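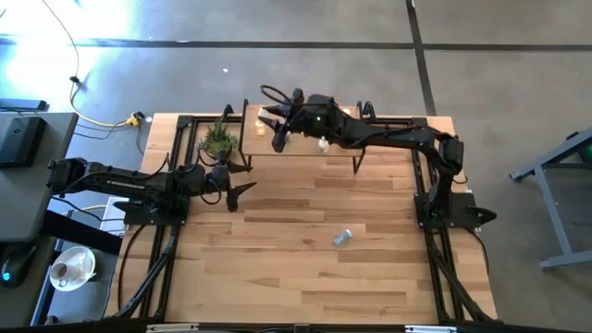

I've been meaning to write up our house rules for the arms since before Christmas, and what finally pushed me into it was Noeline Ngata asking, very politely, whether they were written down anywhere. They weren't! They lived in my head, and partly in Rhys Costigan's head, and the two versions didn't match on a couple of fairly important points. So over the past fortnight I sat down with a pot of tea and a stack of sticky notes and tried to get it all onto one page. It came out at three pages, but never mind.

First, the standards. Yes, I do think you should read them, even if you're a small outfit like ours at Berley and even if your arms are the light tabletop sort that couldn't lift a bag of flour. The big documents are written with factory floors in mind and a fair bit won't apply to you. What does apply is the habit of thinking they teach: work out what could go wrong, write it down, decide what you'll do, and go back and look again when something changes. Ours gets looked at again whenever we move an arm, swap the fingers or bring in a new kind of object. That last one caught us out, and I'll come to it.

Our speed rule is simple. Anything new runs slow, and it stays slow until someone other than the person who set it up has watched 60 clean repeats. Rhys thinks that's a lot. I thought so too when Lorraine Pomare first suggested it (she came to us from Sartori, where they were much stricter), but it really doesn't take long, and I've lost count of the odd little habits we've caught near the end of a run when everyone was ready to go to lunch.

The reach rule is the one people forget. You mark out how far the arm can go, which is always further than how far you've asked it to go, and you treat all of that space as the arm's while it's powered. If something rolls away inside it, you leave it be until the run is stopped and you've said "stopped" out loud and somebody has said it back. It feels silly for the first week or so. Then you find yourself doing it at home with the oven.
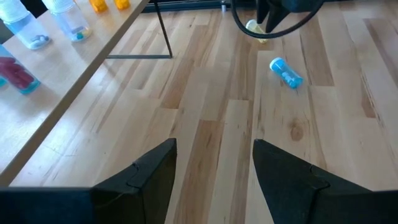 Do small containers need their own handling rules if the arm is only moving them about?
They do, and we keep ours on a separate sheet: lids checked before every run, a grip force limit set for each type of container, and nothing that anyone would ever swallow afterwards.

That sheet is the newest part, and it's mostly the work of Ataahua Hoani, who had been quietly annoyed about lids for months. Before she wrote it we had one grip setting for everything, which is how we came to be picking bits of cracked plastic out of a finger joint in March. Now each object has a line in the log with its limit and the initials of whoever tested it -- pencil is fine, guesses are not.

The log itself is up to entry 2927, which pleases me more than it probably should. We tried keeping it in Pumen for a while, and it was lovely to look at, but people put off filling it in until the afternoon and by then they'd forgotten the details. A cheap exercise book beside the emergency stop works better for us. If you're starting one, leave a wide margin for second thoughts, and put down the near misses as well as the proper faults. We learned to do that late, and I'm sorry about all the ones from the early days that went unrecorded.

I still haven't settled what to do about visitors. At the moment they get a short talk and stand behind the desk, and I'd like something a bit better than that. If your workshop has a visitor rule you're happy with, please send it along and I'll put it up in the next post, with your name on it or without.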